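Gernik Folding Table, wooden top with back panel
Product code 3695
Made by Wegener, Naralcombe

The Gernik is a table for sorting and folding clothes.

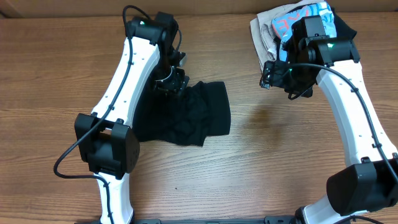 It was drawn up for people who handle a lot of fabric in one place: laundry rooms, clothes banks, school uniform shops, costume stores, and homes where the washing has taken over the bed. The top is one flat wooden surface with no raised rim around the working area. You can lay a jumper down, smooth it out with both hands, fold it and put it to the back without lifting it over a rim.

We have made the Gernik in the same basic pattern for nine years. The changes in that time have been small ones – a rounder front edge, a thicker foot, a different way of fixing the panel.

The top

The top is made up of planks in a warm brown, with the grain running from side to side. The planks are joined tight and sanded together as one piece, so a sleeve or a cuff slides over the joins without snagging. We run a pair of old nylon tights over every top before it leaves the workshop. If the tights catch anywhere, the top goes back to be sanded again.

Wood varies. Some planks have a fine, even grain and some have more figure in them, and the colour will shift a little from one plank to the next. We put the tops together by eye and leave out anything with a loose knot or a split. Small sound knots may be present and are not treated as faults.

Dark clothes show up clearly against the brown, and so do whites. Navy socks and black socks are still navy socks and black socks, and for those we suggest a good lamp.

Depth of the top is 60 cm, front to back. An adult can reach the rear edge from the front without leaning on the work. It comes in two widths:

Single – for one person folding
Double – for two people side by side, or one person with room for finished piles

The double is made in one length and does not come apart, so please check your stairs and doorways before ordering. The single will go up most domestic stairs on its side with the legs off.

The back panel

A plain tan-brown panel comes with every table and fits along the rear edge. It stops piles from creeping off the back when you push new things against them, and it keeps the wall behind clean. The panel is held with four bolts and can be left off if you would like to use the table from both sides.

Customers who fold for a living tend to build their finished pile against the panel, over to the right or left depending on which hand they use, and keep the middle of the table clear for the item in hand. The panel will take the sideways push of a tall stack of towels or trousers. It is not a shelf bracket and should not be drilled to carry one.

Legs and height

The height of a folding table matters more than the size. Too low and your back aches within the hour, too high and your shoulders do. We supply three leg lengths: short, standard and tall. As a guide, stand up straight in the shoes you normally work in, let your arms hang, and bend your elbows until your forearms are level. The top should sit a hand's width below your elbows. If you send us your elbow height, we will tell you which leg to order.

If two people of different heights share the table, order for the taller one and give the shorter one a mat to stand on. We have tried it the other way round in our own packing room and the taller one always complained.

Each leg has a screw foot for uneven floors. Turn it by hand. The feet have a soft pad underneath which is safe on tiles, lino and sealed boards.

Finish and care

Tops leave us finished with two coats of Clekance, a clear hard oil that we use on all our work surfaces. It dries fully, it does not come off on fabric, and it has no smell once it has cured. New tables should be left uncovered for three days before white items are put on them.

Day to day, wipe the top with a dry cloth. Lint gathers along the foot of the panel and is best taken off with a soft brush. For marks, use a damp cloth and a drop of washing-up liquid, then dry the surface at once. Do not use bleach, spray polish or anything with silicone in it. Spray polish in particular will make folded piles slide, and it can leave patches on dark cotton.

Wet washing should not be left on the wood overnight. A damp towel for a few minutes will do no harm. If a pale ring appears, let the top dry for a day, rub the mark along the grain with a fine pad and put on a thin coat of Clekance with a rag.

In a home, the top will want a fresh coat every second year. In a shop or laundry, do it once a year. October is a good month, before the heating goes on and the air in the room dries out.

Ironing

We are often asked whether you can iron on the Gernik. You can press a collar or a pocket on it with a folded blanket underneath. You should not iron straight onto the wood, and you should not stand a hot iron or a steamer on it. Steam lifts the oil and will turn the surface cloudy.

A fitted pressing mat is sold separately. It covers half of the single table or a third of the double, and rolls up when not in use.

Folding on a flat table

A few notes from Hongjun Kang, who runs our packing room and has trained most of the people in it.

Put the unsorted clothes on a trolley or a chair next to the table and bring them over one at a time. If the whole load goes on the table, you end up folding in the gap that is left.

Lay each item face down. Smooth it from the middle outwards with flat hands. Soft black fabrics such as jersey hold wrinkles that are hard to see from above, and you will feel them before you see them.

Bring the sleeves in first, then the sides, then fold from the hem up. Leave the last fold facing the front of the table, so that whoever takes from the pile can lift one piece without pulling the next one open.

Keep piles low enough that they stand on their own. If a pile needs the panel to hold it up, start another.

Thin slippery items, such as linings and sports tops, go on top of a pile and never in the middle of it.

What comes in the box

Top, fully finished
Back panel
Four legs (six for the double)
Screw feet, fitted
Bolts for the panel, plus one spare
Hex key
Small tin of Clekance and a rag
Printed instructions

Putting it together

Two people should do this. Lay the top face down on a blanket or on the opened carton. Screw each leg into its plate until it stops, then give it a further quarter turn. Stand the table up by lifting it – do not tip it over onto two legs, as that puts a strain on the plates. Fit the panel last, with the bolts finger tight until all four are in, and then tighten them with the key.

Check the leg fixings again after a month. Wood settles in a new room and the legs may take another small turn. After that, once a year is enough.

Load

The single table is tested with an even load of 50 kg and the double with twice that. Both will carry far more folded clothing than you can stack on them safely. Please do not sit or stand on the top.

Extras

Pressing mat
Under-shelf, slatted, for baskets or boxes (single or double)
Set of lockable wheels in place of the screw feet
Replacement back panel
Clekance hard oil, small or large tin

The wheels raise the table a little, so if you are between two leg lengths and plan to add wheels, choose the shorter. The under-shelf cannot be fitted with the short legs.

Delivery and collection

Delivery is £49 for either width, to a ground-floor room at any mainland address. The driver will carry the carton inside but will not unpack it or take it upstairs. The double is heavy and we ask that someone is there to help.

You can also collect from the workshop in Naralcombe at no charge. Ring before you set out so that we can have it at the door. A single fits in the back of most estate cars with the seats down. For a double you will need a van.

Tables are made to order and take four weeks, sometimes five in the run-up to Christmas. Mats, wheels and oil are kept in stock and go out within two working days.

Returns and repairs

You can return an unused table in its carton within a month. We refund the price of the table but not the delivery. Tables made with non-standard legs cannot be returned unless there is a fault.

The joints in the top and the leg plates are guaranteed for eight years in the home and three in commercial use. The guarantee does not cover water marks, burns, scissor cuts or tops that have been treated with other finishes.

Older tops can be sent back to be sanded and oiled again. Take the legs and panel off first and keep them. We look at each one and give a price before starting. Most come up very well, even those that have spent years in a busy laundry.

Spare legs, feet and bolts are available for every Gernik we have sold. Quote code 3695 and say whether your table is a single or a double. If you are not sure which leg length you have, measure from the floor to the underside of the top and send us the figure.

See also: Gernik pressing mat; Gernik under-shelf; Clekance hard oil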